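Endlow halts robot PC teardown after gripper fault

9 Jan 2018

Endlow has stopped unattended running of its desktop computer teardown cell at the Stubbs recycling plant after a gripper failed to release on command and pulled a drive cage out of line. There were no injuries. The cell, built by Trudano, removes drives and memory from office machines before the cases go to the shredder.

According to a notice sent to customers, the fault occurred in December. The controller reported the fingers open while they were still closed, and the arm began its retract move with the part held. The force limit tripped, but only after the arm had traveled far enough to bend the cage mounts. A log review found the same mismatch between commanded and measured finger position on eight earlier cycles, none of which raised an alarm.

Trudano traced the error to the position sensor in the gripper, which can lose its zero after a brief supply dip. Work inside the case leaves the fingers little clearance, so a small offset is enough to cause contact with the drive cage or the board.
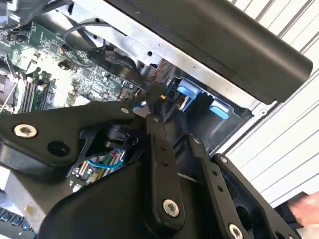
Abla Qudah said the sensor explanation was sound but incomplete, and that a cell able to log a position mismatch and carry on had a software problem as well. She asked for the retract move to be blocked until a second signal confirms release.

Endlow has accepted that request. Firmware 2416, now in test, compares motor current with finger position before any retract and stops the arm if the two disagree. The sensor will also be re-zeroed at the start of each shift and after every power event — previously this was done once every 2000 cycles.
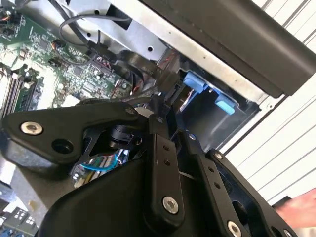 Until the tests are complete, the cell runs at reduced speed with an operator at the stop button. Endlow wants 1000 cycles without a mismatch before it returns to normal operation. The count goes back to zero if one is logged.

A second cell, on order for the Cernico site, will ship with the new firmware. Its delivery date has not changed.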